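Sevora Cookery School — Teaching Kitchen Inspection
Date: 5/10/22
Inspected by: Gregor Aitken
Sheet no. 632

1. Hand washing
Soap and paper towels at both basins. PASS
Comment: left-hand tap drips. Washer to be replaced.

2. Cold storage
Fridge reading 5 °C at the top shelf. PASS, marginal
Comment: eggs and fresh pasta dough kept above raw meat. Door seal worn at the lower hinge — reading to be repeated once it has been changed.

3. Ventilation and daylight
Extractor runs on both speeds. Grease filters last cleaned in September. PASS
Comment: condensation over the pasta boiler during classes. Open the vent before the water comes up to the boil.
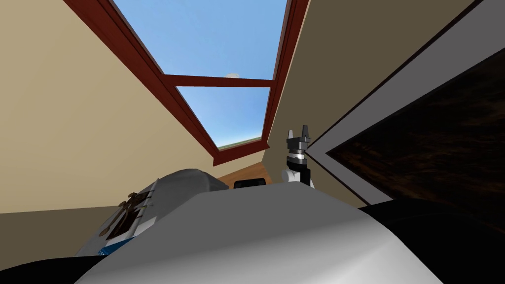
Vestergaard asks whether the filters could go through the dishwasher between classes, as the hand scrub leaves grease in the corners. Agreed, on the hot cycle only, and dried fully before refitting.

4. Pasta rollers and cutters
Clamps tight, handles secure. FAIL on 2 machines
Comment: dried dough found behind the cutting rollers. Brush out when dry, do not rinse. Both machines withdrawn until cleaned.

5. Frying
Oil thermostat set at 178 °C, probe agrees. PASS
Comment: lid and fire blanket within reach. Blanket tag legible.

6. Allergens
Flour bins labelled. Egg-free dough to have its own board and knife. FAIL
Comment: board present, knife missing. Replace before the next class.

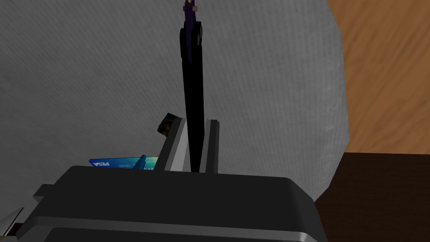 Fig. 2. Slotted bracket and upright black finger.

Items 4 and 6 to be rechecked. Item 2 to be signed off separately after the seal is fitted.

© Sevora Cookery School | Contact the kitchen office | Back to top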